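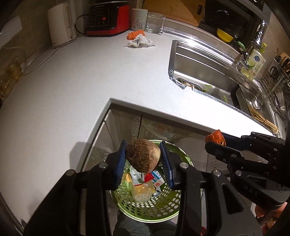 A brown root vegetable over the green waste basket, beside a white kitchen worktop.

Residents of Traltutwood will be asked to keep their food scraps apart from the rest of their kitchen rubbish from August, when a new collection begins in the town. The service will be run by Bisidero, the company which already empties the household bins, and it will start with 296 homes in the streets near the old market.

Every home in the first group will receive a small lidded caddy for the worktop and a larger bin to be kept outside. The larger bin must be at the kerb before seven in the morning. Food waste will be taken once a week, and other rubbish will be collected every 14 days, as it is now.

Colleen Zacharias, who is responsible for the collection at Bisidero, said that the most common mistake in kitchens is the single open basket, in which plastic bags, wrappers and vegetable pieces go together.

"When a root or a peel falls among the packets, most people leave it there," she said. "We ask them to take one moment more. The peel goes in the caddy and the wrapper goes in the other bin."

The following can be put in the caddy: peelings, whole vegetables which are too old to eat, fruit, bread, cooked food, tea leaves and coffee grounds. Thick roots such as taro, yam and celeriac are also accepted, with the skin on, but the company asks that large ones are cut in two before they are thrown away. Plastic bags are not accepted, even when there is only food inside them. They should be emptied first.

The question of bags was discussed for a long time at the public meeting last spring. Several residents said they did not want to wash a caddy every week and asked for paper liners without charge. Bisidero has agreed to give one roll to each home at the start. After this, liners can be bought at the Hotska hardware shop, or the caddy can be lined with newspaper.

The collected food will be brought to the composting site on the Patrício farm, outside the town. The farm will use a part of the compost on its own fields, and bags of it will be offered to residents in the following spring. The price is not yet decided.

If the first months go well, the service will be extended to 2000 homes, including the flats by the station, where there is less space for outside bins. A shared bin for each entrance is being considered there.

Homes in the first group will receive a letter with their collection day. People who have not got their caddy 2 weeks after the letter should contact the Bisidero office.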